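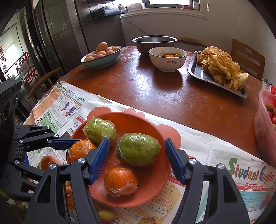 ## Two fingers and a bowl of fruit

The hard part of a home-built gripper is everything you thought was easy. Plastic wrap, for one! A mango in tight film slides off bare plastic like soap, and the first set of printed fingers we tried at the Tunthorpe shared workshop sent fruit skating across the bench all evening.

The blue pads fixed that. They're cast with ridges running across the face, and the ridges give the film somewhere to fold. We went through 52 castings before the mix was right (the early ones were either chewing gum or hockey puck), and I still have a shoebox of the rejects at home.

The linkage is the bit I'd happily talk about all night. It's a parallel design, so the pads stay facing each other as the jaws open, and every silver pivot screw in it can be backed out with one small driver. Our drawings started from the Hájek layout that half the workshop seems to have pinned up somewhere, and then we widened it. A big mango in the middle of a bowl needs room on both sides, and a scalloped rim eats up more of that room than you'd guess.

Using it by hand comes first. You hold the tool, spread the jaws, come down over the fruit and feel where it wants to go wrong. A kitchen table is a wonderful place for this: newspaper down, oranges and a kiwi to work around, cherry tomatoes for the brave. Eggs are on the list for November, once the grip is gentler.

After that the same jaws go on the Stornside arm, a secondhand thing with a grumbly base joint that we've been rebuilding on and off since spring. The target is 2000 picks without swapping a pad. Our best run on the bench so far is 313, and it ended when a pivot screw worked itself loose and rolled under the drill press. Thread locker is now on the shopping list, along with more blue pigment.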